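How to get the colour of old plates right when repainting a kitchen?

Posted by Tuva Hovland

Hello everybody. We are renting out the small flat in Bimberg from September and I must repaint the kitchen before that. My wish is a grey with a little lavender in it, like the plate on the white table.

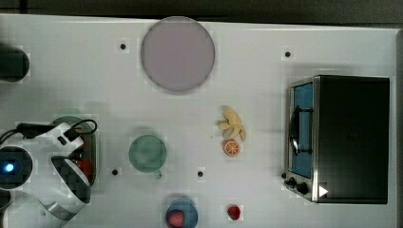

I bought 2 sample pots from Clakent. On the wall the first one became plain blue and the second became almost pink in the evening. The kitchen window faces south and the lamp is a warm one. Must I change the lamp, or is it the paint? I also don't want to spend much, my budget for paint is 63 dollars.

Torbjørn Haugen

Same happened to me. Buy white, finished.

Leonor Salgado

Please don't give up so quickly, Tuva. A grey with purple in it is a difficult colour, it takes something from everything near it. I painted my hallway three times before I understood this.

Don't put the sample directly on the old wall. Paint it on a big piece of white cardboard, two coats, and leave it until the next day. Then move the cardboard around the kitchen – beside the window, behind the stove, in the corner.

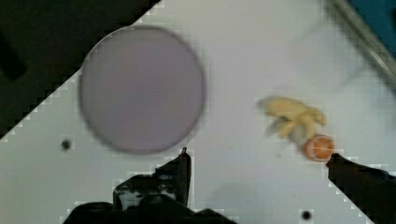
Look at it at 8 in the morning and again when the lamp is on. If it is pink only under the lamp, try a cooler bulb first, it is cheaper than paint. For the shop, ask them to mix the colour at half strength. My neighbour did this with an Osei grey and was very satisfied.

What colour is the wall now? If it is yellow you will need a primer also.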